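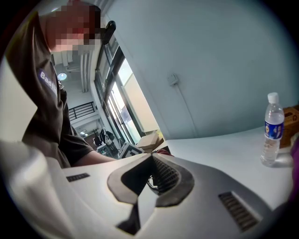
Photo: Leopold Gisler

Chapter 4
Building a Gripper You Can Hold

If you have worked your way through the first three chapters, you now have a motor that turns when you ask it to, a small board that does the asking, and (I hope) a decent soldering iron and a table you are allowed to scratch. Now we get to the part most readers bought the book for. We are going to build something that closes on an object and picks it up, and we are going to build it as a tool you carry in your own hand, with no arm behind it at all.

I know that may feel like a step backward! People who come to the Saturday sessions at the Evham shared workshop often have a whole arm drawn up on paper before they own a single screw, and I was the same way. My first try at a robot, which I called Droltura for reasons I can no longer remember, had five joints, a turntable and a very handsome base. Its gripper was two strips of aluminum I had bent over the edge of a bench one evening in February, and they could not have held on to a sock. I spent months blaming the arm. When I finally took the gripper off and simply held it against a mug, it slid right off the side, and I had my answer in a minute or two.

So in this book the hand comes first. A gripper on a handle lets you borrow the best arm you will ever have access to, your own, and put all of your attention on the fingers. You can come at an object from the side or from above, feel through the handle when a pad begins to slip, and try the same grasp again and again without writing a line of motion code. When you do move on to an arm in Chapter 9, the same shell and the same pads will bolt straight on to it.

The shell in the opening photo is light grey and white plastic with a matte surface, and the finger pad is black and rubbery, shaped something like a pointed arch. Look at the opening in the middle of the pad, where you can just make out the ridged grey parts inside. Ridges and ribs of one kind or another will come up a good deal in this chapter, since a soft pad with nothing behind it folds over under load, and a hard one with no give will only touch a round object along a thin line. Look also at the slatted vents on either side of the shell, one small and one larger. We will come back to airflow in Section 4.5, after you have had the chance to find out for yourself how warm a small motor gets when it is squeezing something that will not move.

What you will build

The project for this chapter is called Prundum. It is a two-finger gripper with one motor, a printed shell in two halves, and a pair of pads that you will cast yourself in a simple mold. My own copy came out at 1235 grams with the handle on, and that is too heavy to hold up all afternoon, so I have marked the places in the drawings where you can shave the walls down if your printer is well behaved. The fingers open to 94 millimeters, wide enough for most cups and bottles around a kitchen. You will need 22 screws, all the same size, and please buy a few extra, as they roll.

The gear set is sold by Coughlan, and any set with the same tooth count will do just as well. I have opened and closed mine over 3000 times on the test stand described in Section 4.6, and the teeth still mesh nicely, though the first pair of pads had to be replaced along the way.

Before you start

Clear a good stretch of table. You will want space to lay the two halves of the shell open side by side with the wiring between them, and it is no fun doing that on top of last week's project. Set aside a few things to practice on as well. A plastic water bottle is a fine first object, and a cardboard box is a good second one, with its flat sides and its corners. Try the bottle full, then half full, then nearly empty, and write down what changes. The notebook pages at the end of the chapter have room for this, and you will want those notes when we set the closing force.

Read Section 4.1 all the way through before you print anything. It covers the handle, which seems like the dull part and is where most of the reprints happen. Wrap your hand around a rolled-up magazine, let the roll open until your grip feels comfortable, and measure across it. Write that number inside the cover of the book. We will use it on the very next page.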